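Kolbrún Thorlacius has been framing other people's pictures for 14 years, and most of what comes through her door in Drarkdale isn't art. It's school photos, christening gowns, fishing permits, a letter from a landlord that somebody's grandfather was proud of. Her shop, Ketilsson, still carries the name of the man she bought it from.

"I thought about changing the sign," she says. "It was going to cost money, and people knew where it was."

We spoke at the back of the shop on 4/6/26, between two customers and a delivery of glass.

## Starting out

Thorlacius trained as a bookbinder and took a part-time job with old Ketilsson when binding work dried up. He taught her to cut mats by hand, with a straightedge and a blade he changed more often than she thought necessary.

"I complained about the waste," she says. "Then I used one blade for a whole afternoon and had to recut everything. The corners were furry. A customer might not notice right away, but you hang it in your hallway and after a month it's all you see."

She bought the business from him in January, a slow month for framers. The first week brought in one job, a jigsaw puzzle of a harbor with 2 pieces missing. The owner wanted it framed anyway. Thorlacius put a dark board behind it so the gaps wouldn't catch the eye, and the owner asked her to swap it for red so they would.

## What people bring in

The order book for last year lists 1,435 jobs. Thorlacius keeps it on paper and writes the measurements in pencil, width first. Large pieces take up the most room, but small family photographs pay the rent.

"People apologize for them," she says. "They put a little snapshot on the counter and say, it's only this. I tell them the work is the same. Four corners are four corners."

For small photographs she often talks customers out of a custom frame. A ready-made one will do the job if the photo gets a proper mat and doesn't touch the glass. Prints stuck to glass are the repair she is asked for most, and she usually turns it down.

"If it's stuck, leave it stuck," she says. "Scan it through the glass and frame the copy. I've seen people go at it with a hair dryer and peel off half of their mother's face."

Black is still the color she sells most of, mainly in narrow profiles. She has nothing against it, though she thinks customers choose it when they are tired of choosing.

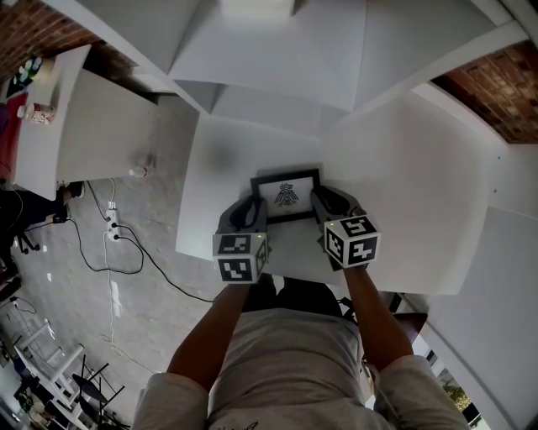
## Hanging things too high

Ask Thorlacius about the most common mistake in people's homes and she doesn't need time to think. Pictures are hung too high, she says, especially by tall men, and small ones suffer most.

"A small frame alone on a big wall looks like a light switch," she says. "Put it on a shelf. Put it next to the bed. Somewhere you'd pick it up."

She is also firm about bathrooms — no paper, no photographs, nothing you'd miss — and about direct sun. A woman from Zurneck once brought back a watercolor that had faded to a pale yellow field after several summers opposite a south window. She wanted to know whether the glass was faulty. It was ordinary glass, and Thorlacius had the order slip showing that the better kind had been offered and declined.

"I didn't show her the slip," she says. "What good would that do? We moved on to where the next one should hang."

## The backing

Most of her opinions concern the side of the frame you don't see. Cheap cardboard turns the edges of a photo brown, and she has thrown out a lot of it. She opens old frames carefully, in case something has been tucked behind the picture. She has found dried flowers, a bus timetable, and a bill for 53 sacks of seed potatoes. All of it goes back to the customer in an envelope, even the timetable.

For her own stock she buys an acid-free board from Mumell, a small supplier she has used since the Ketilsson days. She writes the date on the back of every job, along with the kind of glass, so the next framer won't have to guess.

Whether there will be a next framer in the same shop is another question. Thorlacius has no apprentice at present. She had one for a while, a careful worker who left to study nursing.

"She was good with her hands and she hated the phone," she says. "I hate the phone too."

It rang twice while we were talking. She let it go the first time. The second time it was a customer asking if a frame could be ready by Friday, and she went to look in the book.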